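Bunitz Shelf Kit: Set-Up Guide
Section 3 – Hanging the Wall Rail

4 min read
Last updated: 24/08/2024

Welcome back! By now you should have all your parts laid out on a blanket or an old towel, and the rail should have its two end caps on. If it doesn't, pop back to Section 2 for a moment, and we'll wait for you.

1. Hold the rail against the wall at the height you'd like and make a light pencil mark at the left end hole.

2. Set your level along the top of the rail and nudge the right end up or down until the bubble settles in the middle. Take your time with this one – a friend on the other end is a great help.

3. Mark the remaining holes, set the rail aside, and drill each one with the 8 mm bit.

CAUTION: Check for pipes and wires before you drill, and please wear eye protection.

4. Push in the wall plugs and drive the screws, leaving them a little loose until every one is in.
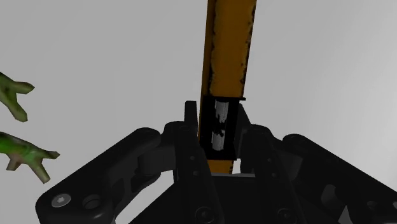
My bubble level is old and fairly beaten up. Can I still trust it?
Try it on any flat shelf, note where the bubble sits, then turn the level end for end in the same spot. If the bubble rests in the same place both times, it's good to use.

5. Check the rail once more, tighten the screws by hand, and go on to Section 4.

NOTE: The Trundusel rail is 769 mm long, so measure your wall first if you're working in a snug corner.

Related
Section 4 – Fitting the Brackets
Choosing Wall Plugs for Old Plaster
Caring for Your Bakke Shelf Boards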